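Setting the Counter in Order: A Conversation with Modupe Yusuf

Published 4/9/26

When the Nundstead Reading Center reopened its refreshment counter in March, visitors noticed first that the line had become shorter. The menu had hardly changed. The arrangement of the goods had been reconsidered from one end to the other, and the person responsible was Modupe Yusuf, who has managed food service at the Center and at its sister building in Tamthorpe for several years.

Ms. Yusuf received us in the small office behind the service area. She began by speaking of the difficulty of the old layout, in which sandwiches, drinks and sweets had been placed wherever a shelf was free.

"People would pick up a drink, walk to the register and then see the sandwiches," she said. "They went back, and the person behind them had to wait. We had 247 seats in the building and one place to buy lunch. A small delay repeated all day becomes a large one."

The Center recorded 1,788 purchases at the counter in its first week after reopening. Ms. Yusuf is cautious about drawing conclusions from a single week, and she noted that a lecture series had brought in more visitors than usual. She does believe that the present arrangement has made the work easier for her staff.

Her method starts on a table. Before anything is moved to the public counter, the goods are set out on brown paper, where positions can be tried and changed. Tall items go to the rear. Small boxes and cups, which are easily lost behind larger goods, are given a stepped stand.

"Height is the first question," Ms. Yusuf said. "If a visitor has to lean over one thing to reach another, something will be knocked down. I would sooner leave an item out than hide it."

Bottled drinks were the subject of some discussion. They had formerly been kept in a deep bin, from which visitors drew them out by the neck. A clear rack on two levels has taken the place of the bin, and the labels now face forward.

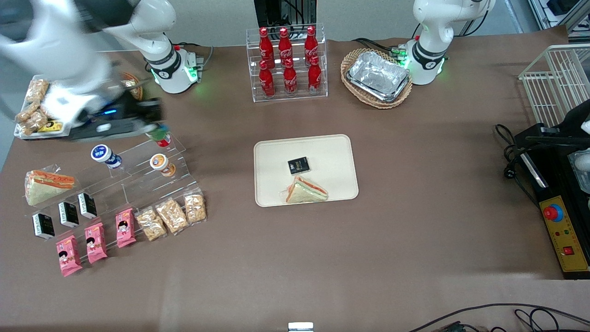
The table layout, with Coca-Cola bottles in a two-tier rack, foil trays in a wicker basket, and a wrapped sandwich on the beige serving tray.

The choice of containers received equal attention. Ms. Yusuf prefers clear stands for packaged goods and woven baskets for items that stack. She has a particular regard for baskets, which she described as forgiving. "A basket can be half full and still look cared for," she said. "A half-full shelf looks neglected."

Femi Chukwu, who supervises the counter during the lunch period, joined the conversation at this point. He had at first opposed the use of a serving tray on the table and considered it a waste of space. He has since changed his opinion.

"The tray is where we put a meal together," Mr. Chukwu said. "You set a sandwich on it, you add something small, and you see at once whether a person could carry it to a seat. Before, we were guessing."

Wrapped sandwiches remain the most requested item, according to Mr. Chukwu, and they are also the most awkward to display. The triangular packs slide against one another when piled. He favors laying them flat with the cut side showing, so that the filling may be seen through the wrap. Ms. Yusuf would rather stand them upright. The question had not been settled at the time of our visit – both spoke of it with good humor – and the two buildings currently follow different practices.

The budget for the work was modest. The Center set aside $4,000 for stands, trays and baskets across both buildings, and part of that sum has not been spent. Ms. Yusuf intends to use the remainder in Tamthorpe, where the counter is narrower and stands beside a door.

Asked what she would advise other institutions, she declined to offer a general rule. "Our counter faces a staircase. Another will face a window," she said. "Put your own goods on a table and look at them for a morning." She then excused herself, as a delivery had arrived.

Comments (3)

tromville_reader
I was in Nundstead last month and the line did move faster. Could the snack bars be placed nearer the register? I always forget them.

Fikre
I agree with Mr. Chukwu about laying the sandwiches flat. I like to see what is in them before I pick one up.

L. in Tamthorpe
Please do something about the draft from that door before you buy more baskets.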